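In defence of the tea towel

I have been told more than once that drying dishes by hand is a waste of time. The usual argument is that air is free and a rack costs very little. You wash the plate, you stand it up, you go and do something else, and when you come back the plate is dry. I accept all of that. I still think a household should own a decent pile of towels and use them after every meal, and I would like to set out why.

I grew up in a house where the washing-up was left to drain. The rack stood to the left of the sink and I don't remember ever seeing it empty. Plates went from the rack to the table and from the table to the sink, and the cupboard was where we kept the things we didn't like. There was always a mug at the bottom with a grey ring of old water in its base. My mother saw nothing wrong with it, and she raised four healthy children, so I can't claim that it did us harm. But the kitchen never felt finished. Whatever time of day you walked in, there was a job half done on the side.

When I moved into the flat above Piątek, the bakery, there was no room for a rack at all. The draining space was the width of a saucepan lid. For the first month I balanced things on a folded towel and swore at them. Then I started drying each piece as I washed it and putting it straight back on the shelf, and the problem went away. It took a few minutes longer in the evening. In return I had my worktop back before bed, and I had it again in the morning when I wanted to butter some toast.
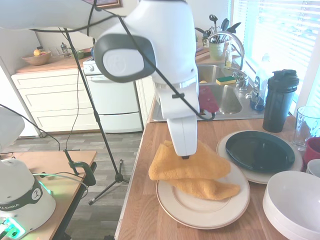

A worktop is the most useful thing in a kitchen and we treat it as storage. Bottles stand on it, glasses wait on it to be put away, plates pile up beside the sink in twos and threes. With a wooden top this matters more. Wood doesn't like standing water. Leave wet crockery on it night after night and you get dark rings, then a rough patch, and then you are sanding and oiling on a bank holiday weekend. The man who fitted mine, Dezső Szalai, gave me one piece of advice about it, which was to keep a cloth within reach and use it on the wood as readily as on the plates. I have done as he said and the top still looks well.

The choice of towel is where most people go wrong, in my view. They buy the printed sort, with a map of Cornwall or a row of hens on it, and these are stiff with ink and push the water about. Or they are given them, and keep them out of politeness. I have a drawer of these myself. They are good for covering dough and for very little else.

For plates I want terry, the looped kind, like a small bath towel. People object to this. They say terry is for hands and linen is for crockery, and they say it firmly, as though it had been settled long ago. Linen is very good on glasses and I wouldn't use anything else on a wine glass, because terry leaves fluff. On a dinner plate, though, the loops take up the water in one pass, front and back, and a bit of fluff on the odd plate has never spoiled anyone's dinner. The thickness helps the grip too. A wet plate is slippery, and I have dropped fewer of them since I stopped using thin cloths.

Mine came from Mosley, the hardware shop by the station, which sells them in bundles next to the mop heads. I have bought from smarter places. Candemer do a beautiful heavy cotton one, and I had two of those, and they were so thick that they took until the following evening to dry on the rail. A towel that stays damp overnight is no use to anyone and soon smells.

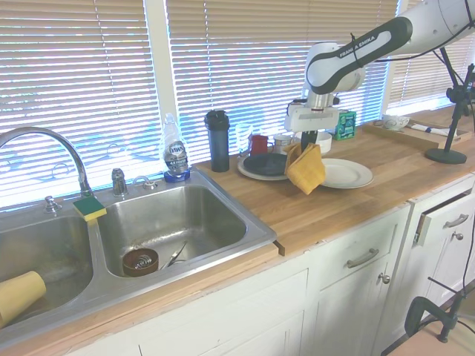

Colour is a matter of taste, but I would steer people away from white. A white towel shows every trace of tea and tomato, so you either boil it or feel bad about it. A strong yellow or a mid blue hides a fair amount and still looks clean when it is clean. Very dark colours have the opposite fault, and you can carry on using a dirty one for a week without noticing.

The strongest case against me is hygiene, and I don't want to dodge it. My friend Rozália Rácz worked for years in a hotel kitchen and has never dried a plate by hand at home. Her view is that a cloth used on everything carries whatever was on the first thing to all the rest. She is right about that. If you wipe the chopping board, the table, your hands and then a plate with the same cloth, you would have been better off leaving the plate alone. So the habit only works if you keep rules, and mine are simple enough. The drying towel dries clean dishes and nothing else. There is a separate one for hands, on a different hook. Anything spilt gets the sponge or a rag. The drying towel goes in the wash every day, without being inspected first to see whether it could manage another.

That means laundry, and Rozália makes this point as well. A towel a day is thirty towels a month. But they are small, they go in with the sheets, and I have never once had to run a machine only for them. When they go thin in the middle they become rags, and when the rags give out they go in the bin, having done two jobs.

Then there is the time. I once worked out on the back of an envelope that the few minutes I spend drying each evening come to a good many hours over a year. Put like that it sounds mad. But I don't believe I would have done anything with those minutes taken one evening at a time. I would have sat down earlier and looked at my phone. Standing at the sink with a cloth, I listen to the radio or talk to whoever is there.

That last part counts for more than I used to think. Washing-up is a job for one person at the sink, and drying makes it a job for two. Guests like to be given something to do, and a towel is the easiest thing to hand over. You don't have to explain it. I have had better talk over the plates than I had at the table twenty minutes before, perhaps because both people are looking at what is in their hands. My sister told me she was moving to Stiten while she was drying a casserole dish.

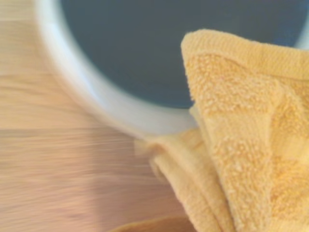
I would make a few exceptions. Sharp knives I dry myself, one at a time, from the back of the blade. Cast iron goes on a low heat. Anything with a narrow neck can stand upside down by the window until it is ready, because no cloth will reach the bottom of it and poking one in with the handle of a wooden spoon is how bottles get broken. Whisks I shake over the sink and hang up. I also have no quarrel with people who own a dishwasher, although I notice that theirs never quite dries the plastic, and that they keep a towel by it for that reason.

As for method, do the glasses first while the cloth is fresh, then the plates, then the pans. Fold the towel so that it is double in the hand. Dry the rim as well as the face, and the foot ring underneath, which is the part that marks the shelf. Hang the towel up open along its full width. Bunched over the tap it will still be wet at breakfast.

If you have only ever used a rack, try it for a fortnight with three or four terry towels from whatever shop is nearest. Put the rack in a cupboard while you do it. If you miss it, you can always get it out again.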